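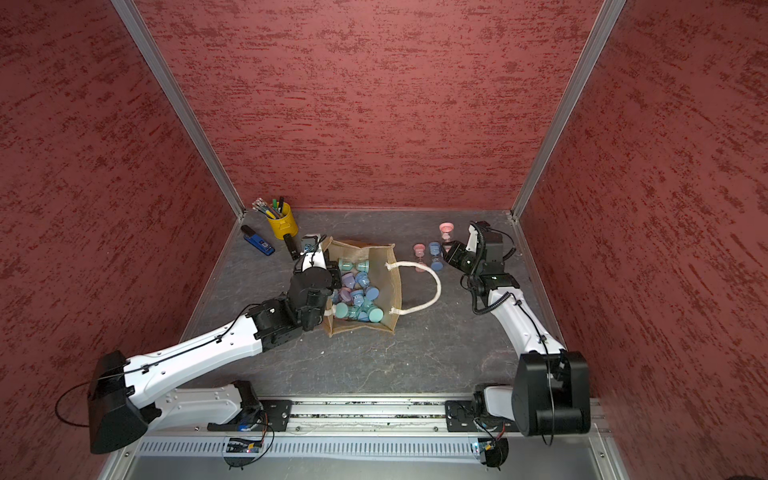

About us: the two-arm cell and the people who look after it

Start > Rendell Workshop > About us

Services Training About us Contact

Print this page | Send by e-mail

Rendell Workshop is a small service company in Valotdale. We set up, maintain and repair small robot cells for schools and laboratories. We are 6 persons. Most of our customers first meet us when something has stopped, and we would prefer that they meet us before, so on this page we present our work through one machine, our own training cell, which we call Hesard.

How the cell is built

Hesard has two arms, both mounted on the same metal rail at the front. Each arm stands on its own black plate. When one arm must go to repair we take it off with its plate, and the other one stays where it is. Behind the rail there is the dark grey floor and three walls with a red-brown streaked finish, held with aluminium posts in the back corners. The front is open, because this is the side from which we work.

Under the rail there are two small circuit boards, one below each arm. A visitor does not usually look there, but our technicians begin there. The wires are short and it is easy to pull one when you clean the rail. Before each start we look at every connector, and we touch it only with the power off.

How we set it up

The first set-up of a cell like this takes us two visits. In the first we fix the rail and check that it is level along its whole length. In the second we mount the arms, bring the cables and teach the rest positions. The cables are the part where we lose most time. A cable that is too tight will pull on the connector each time the arm stretches, and a cable that is too free will come in front of the gripper. We use ordinary cable ties on the long white links and we leave a loop near the joints. After this we move each arm by hand, slowly, to the end of its reach, and we watch only the cable.

Then comes the work with objects. We use things from daily life: a burlap tote bag with a rope handle, pastel toys in the shape of an hourglass, a stapler, a yellow metal cup with pens. Taking toys from a bag is a good test after a repair. The bag is soft and the gripper has to go inside it, so a finger which is a little out of line will catch the cloth. With the small toys standing on the floor you see a different fault, when the wrist comes down at a wrong angle and knocks them over.

How we look after it

Every working day: wipe the floor, check the gripper fingers, look at the cable ties.
Every month: tighten the screws of the base plates, clean the slot of the rail, compare the rest position of both arms with the marks.
Every February: we take both arms down completely and open the joints.

All is written in the cell book, also the small things. The book of Hesard has now 507 entries, and 133 of them concern cables. New colleagues read it in their first week. It is not an exciting book, but they learn from it which noises are normal and which are not.

Who we are

Armelle Gaillard leads the workshop. She began with the repair of packing machines and she still does the wrist joints herself. She also wrote our inspection form, named Slaoui after the street of our first workshop. Customers receive this form with their cell and may copy it freely.

We look after 19 cells at present, all of them near enough to reach by car and return in the same day. We do not wish to grow much faster than this. If your cell is of another make, please write to us before you order parts, and tell us what you have already tried.

Page last revised: January 18, 2022

Print this page | Send by e-mail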